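Wed 15 May

Bins again. Brundov's sheet says the gray one is good for 600 loads before the finish needs looking at. We are at 46 and I don't believe the number, or I don't believe whoever decided what a load is. Ran a thumbnail along the sloped panel: rough low down, smooth near the top. The sheet calls the surface "self-renewing." I would like to know what it renews itself with.

Left it on the wood tabletop, same spot as before, so nobody can blame the bench this time. The sloped panel is the part I care about. It has a worn, darker patch with scratches, and the finish has peeled. The far wall only has a few faint scuffs, so whatever the coating is, it seems to hold up fine wherever nothing touches it.
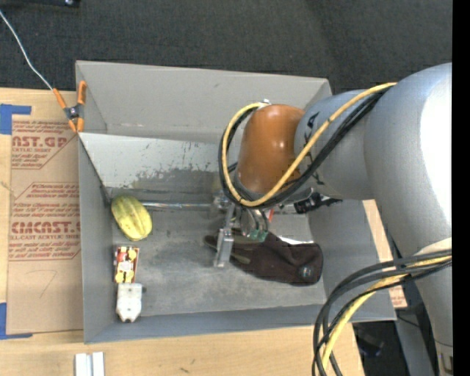
Gladys Flores thinks I'm being unfair to Brundov and that the slope would wear through on any make, Maretti included, and she'd sooner put a mat on it and stop writing about it. Fine, but a mat changes the angle, and then small parts sit at the bottom edge and we start over. Also the Maretti bin from December was never written up, so I can't take "any make" on faith.

To do: cut a 6 inch strip of the Cornora liner, tape it to the low end only, leave the top bare to compare. Ask Brundov what counts as a load. Don't order more until they answer in writing.

Tape is in the second drawer. The good roll, please put it back.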